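Getting a Duvet Cover On Without Losing Your Temper

My mother could change a double bed in the time it took the kettle to boil. I have been at it for 30 years and still end up inside the cover at least once a month, like a disappointing ghost. What follows is what I've learned from my own failures, plus a few things stolen from people who are better at it.

Turn the cover inside out first. Everybody has read this and hardly anyone does it, me included until last July. Lay it on the mattress with the opening at the foot, put the duvet on top, and match the two far corners. Then reach in through the opening, grab both corners through the fabric with the duvet pinched inside, and flip the lot over yourself. Shake. Swear if necessary. Shake again.

If the corners slide away, tie them. A short loop of cotton tape sewn inside each corner will do it, with a matching one on the duvet. I bought a set of clips from Povent that claimed to do the same job and they were very good at leaving dents in my shins. Large safety pins work until you forget about them.

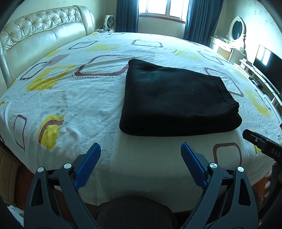
Do up half the buttons before you start shaking, working from one side. It leaves a gap big enough for your arm and stops the duvet making a run for it. Poppers are quicker than buttons but they give up after a year or so of hot washes. Zips are best of all – until one catches the filling, at which point you own a very large oven glove.

The rolling method, where you turn the whole thing into a sort of Swiss roll and then post the ends through the opening, does work. I find it takes longer and I always come out with a twist in the middle. Kenna MacAulay swears by it for king size, but she has longer arms than I do and a better attitude.

As for the fitted sheet, do the corners diagonally. Top left, then bottom right, then the other two. If the last one pings off, your sheet has shrunk or your mattress is deeper than the packet allowed for. Measure the depth before you buy, and include the topper. I didn't include the topper.

Wash covers buttoned up. An open one will swallow every sock and pillowcase in the machine and hold them, damp and balled up, right through the spin. 30 degrees is fine for most weeks, hotter if somebody has been ill. Dry them over two lines if you have them, so the air can get up the middle.

I don't iron bedding. I have ironed the top edge, the bit that folds down, when my sister was staying.

Comments

Dumisani Shabalala
Tried the inside-out thing on Friday with a super king. Came out with the duvet sideways. Is there a way to tell which edge is the long one before you're in there with it?

Kenna MacAulay
Dumisani, put a dab of coloured thread on one of the short edges. And my arms are perfectly normal.

Mokoena
Poppers, never again. Mine went rusty and marked the sheet.

Contact | © Zendstead Household Notes | Back to top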